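Call for Student Participants: Hanik Manipulation Project, Pakstead Technical College

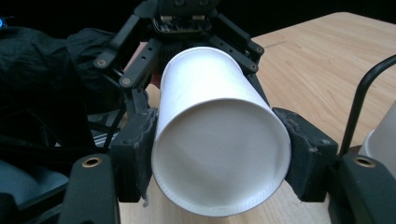
Mitali Begum writes that she joined the project with no programming experience at all, and that by the end of the term she was correcting other people's wiring. Her advice to applicants is to come to the information session even if they think they are not qualified, and to ask about the workload before signing anything.

The Department of Applied Engineering invites applications from enrolled students for places on the Hanik Manipulation Project. The project is a credit-bearing student activity concerned with the handling of light household objects by two-finger grippers. Work begins in August and continues through the end of the fall term.

Background

Hanik is run by students under faculty supervision. During the past year the group designed its own hand-held gripper, wrote a short operating manual, and began recording demonstrations of everyday tasks at the tabletop. The collection now holds 1,201 accepted demonstrations. The group will use these to train a controller for its entry in the Rojanasak Student Handling Contest, in which teams must pick up, turn, and set down paper cups and similar items that are easily crushed.

Positions available

Demonstration operators. Operators perform assigned tasks with the hand-held gripper, following a written protocol, and keep a log of each session. A steady hand and patience with repetition are required. Training is provided.

Mechanical assistants. Assistants maintain the grippers, replace worn finger pads, check linkages and fasteners before each session, and print new parts as needed. Applicants should have completed ENG 101 or have equivalent shop experience.

Data reviewers. Reviewers watch recorded demonstrations, mark those that do not follow the protocol, and report recurring faults to the operators. Some familiarity with spreadsheets is expected. Knowledge of Python is welcome and will be considered an advantage.

Applicants may list more than one position. The department reserves the right to offer a position other than the one requested.

Time commitment and compensation

Participants are expected to attend one group meeting each Monday at 5:30 p.m. and to complete 4 hours of laboratory work per week. Laboratory hours are arranged with the shift coordinator, Bijan Arabzadeh, at the beginning of term. Participants who complete the term in good standing receive one elective credit. Demonstration operators who prefer hourly pay to credit may work up to 40 hours over the term at the standard student rate. Credit and pay may not be combined.

Eligibility

Applicants must be enrolled at least half time and must be in good academic standing. Students from all departments may apply. Left-handed applicants are encouraged to apply as operators. Completion of the laboratory safety module is required before the first shift; applicants who have not yet taken it will be enrolled automatically upon acceptance.

Students who need an adjustment to the workstation, including seating or table height, should state this on the application form. The information will be used only for scheduling and setup.

How to apply

Applications should include the participation form, a current class schedule, and a statement of no more than one page describing the applicant's interest in the work. Letters of recommendation are not required and will not be read. Completed applications should be left at the department office, Irnine Hall, addressed to Dr. Alžběta Koubek, faculty supervisor.

Questions about credit should be directed to Lionel Fleury in the registrar's office. Questions about the work itself may be brought to the laboratory in Irnine Hall during posted hours.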